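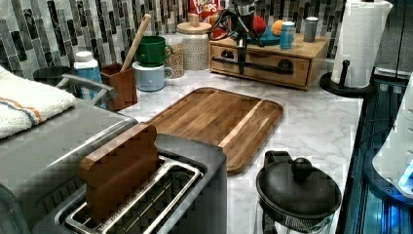 생활 > 주방·살림 > 기획

조리대 위에 남길 것과 치울 것

부엌이 좁다는 말은 대개 조리대가 좁다는 뜻이다. 싱크대와 가스레인지 사이, 도마 하나를 놓고 칼질할 수 있는 자리가 얼마나 남아 있느냐에 따라 저녁 준비의 기분이 달라진다. 그런데 그 자리는 늘 줄어든다. 토스터가 들어오고, 에어프라이어가 들어오고, 선물 받은 유리병이 들어온다. 나가는 물건은 거의 없다.

클라르니아에서 10년 넘게 가정집 부엌 정리를 맡아 온 피오렐라 폰타나는 조리대를 볼 때 먼저 도마부터 찾는다. 도마를 꺼내 놓고 쓰는 집인지, 쓸 때마다 꺼내는 집인지에 따라 나머지 배치가 정해진다는 것이다.

"도마를 늘 꺼내 놓는 집이라면 그게 조리대의 중심입니다. 다른 물건은 도마를 피해서 벽 쪽과 양옆으로 물러나야 해요. 그런데 많은 집에서 도마가 물건을 피해 다닙니다."

나무 도마는 꺼내 놓고 쓰기에 좋은 편이다. 아카시아처럼 결이 짙은 나무는 칼자국이 덜 눈에 띄고, 대리석 무늬 상판 위에 두어도 색이 어울린다. 다만 젖은 채로 눕혀 두면 바닥 면이 마르지 않아 휜다. 씻은 뒤에는 세워서 말리고, 다 마른 다음에 눕힌다. 기름은 한 달에 한 번이면 된다. 폰타나는 식용유 대신 도마용 미네랄 오일을 쓴다.

가전은 두 대까지

폰타나가 고객에게 권하는 기준은 단순하다. 365일 가운데 절반 이상 쓰는 가전만 조리대에 둔다. 아침마다 빵을 굽는 집이라면 토스터는 남는다. 오븐형 토스터나 에어프라이어도 저녁마다 쓴다면 남는다. 믹서와 와플 기계는 대부분 이 기준에서 탈락한다.

토스터와 오븐을 앞뒤로 두는 집도 많다. 이때는 작은 것이 앞에 온다. 뒤쪽 기기의 손잡이를 당겨 문을 열 수 있는지 먼저 확인해야 하고, 열리지 않으면 쓸 때마다 앞의 것을 옆으로 옮겨야 한다. 윗면에 마른행주를 걸쳐 두는 습관은 고치는 편이 좋다. 기기를 켜면 윗면이 뜨거워진다. 행주는 싱크대 문이나 벽 고리에 건다.

토스터 부스러기 받침은 자주 잊는다. 클러스티드포트의 작은 아파트에 사는 콘체타 도나티는 이사하면서 받침을 처음 빼 보았다고 했다. "3년을 썼는데 빠지는 줄도 몰랐어요. 지금은 분리수거하는 날 같이 텁니다."

벽을 따라 한 줄

벽 쪽에는 키가 있는 물건을 세운다. 유리 저장병, 조리도구 통, 포갠 머그잔이 여기에 속한다. 렌틸콩이나 쌀, 귀리처럼 매주 꺼내는 곡물은 투명한 유리병에 담으면 남은 양이 바로 보인다. 키 큰 병을 뒤에, 작은 병을 앞에 두되 두 줄을 넘기지 않는다. 세 번째 줄부터는 손이 가지 않는다.

병을 새로 살 때는 뚜껑을 본다. 나무 뚜껑은 보기 좋지만 고무 패킹이 없는 제품은 습한 계절에 곡물이 눅눅해진다. 불 가까이 두는 것도 피한다. 도나티는 장마 때 귀리 한 병을 통째로 버린 뒤 패킹이 있는 병으로 바꾸었다. 시리얼은 옮겨 담지 않고 상자째 두는 집이 많은데, 폰타나는 굳이 말리지 않는다. 아이들이 상자를 보고 고르기 때문이다. 대신 안쪽 봉지는 집게로 집어 둔다.

머그잔은 두 개까지만 포갠다. 손잡이 방향을 같은 쪽으로 맞추고, 유약이 얇은 잔은 아래에 둔다. 매일 쓰는 두 개만 밖에 두고 나머지는 찬장에 넣는다. 조리도구 통도 마찬가지다. 나무 숟가락 하나와 뒤집개 하나면 대개의 저녁은 해결된다. 통이 꽉 차면 하나를 뺄 때 두 개가 따라 나온다.

모자이크 타일로 마감한 벽이라면 물건을 손가락 두 마디쯤 띄워 놓는다. 줄눈에 기름이 끼면 닦아야 하는데, 병을 전부 들어내야 하는 벽은 결국 닦지 않게 된다. 세로로 긴 유리 타일은 위에서 아래로 닦는 편이 빠르다.

작은 서랍 하나

조리대 위에 올리는 서랍장은 평가가 갈린다. 자리를 차지하지만 집게, 티백, 고무줄처럼 갈 곳 없는 물건을 받아 준다. 폰타나는 서랍 두 개짜리를 넘지 말라고 한다. 취재 중에 살펴본 이케다의 목제 제품은 깊이가 30센티미터로, 벽에 붙이면 앞쪽에 도마 자리가 넉넉히 남았다. 메스토라의 비슷한 제품은 조금 더 얕고 손잡이가 작았다. 손잡이는 젖은 손으로도 잡히는 둥근 것이 편하다.

서랍 안은 칸막이 없이 쓰다가 한 달 뒤에 나눈다. 처음부터 칸을 만들면 칸에 맞는 물건을 사게 된다.

유리 주전자나 물병은 조리대 앞쪽 가장자리에 두기 쉽다. 자주 쓰기 때문인데, 소매에 걸려 떨어지는 것도 그 자리의 물건이다. 한 뼘 안으로 들인다. 도나티의 부엌에서는 주전자가 도마 오른쪽에 있다. 그가 왼손잡이여서 칼질할 때 팔꿈치가 닿지 않는 쪽이다.

10월에 다시 찾아간 도나티의 조리대에는 병이 하나 늘어 있었다. 말린 병아리콩이라고 했다. 믹서는 여전히 현관 신발장 위 칸에 있었다.

댓글 177

살림하는곰: 행주 걸쳐 두는 거 저도 그래요. 오늘 고리 사러 갑니다.

mugi_house: 머그 두 개는 너무 적습니다. 식구가 다섯이에요.

부엌창가: 도마 오일 바르고 얼마나 말려야 하나요? 기사에 없어서 여쭤봅니다.

느린저녁: 부엌창가님, 저는 하룻밤 세워 뒀다가 아침에 마른 천으로 닦아요.

문의 및 제보: 생활팀 | 무단 전재 및 재배포 금지 | 맨 위로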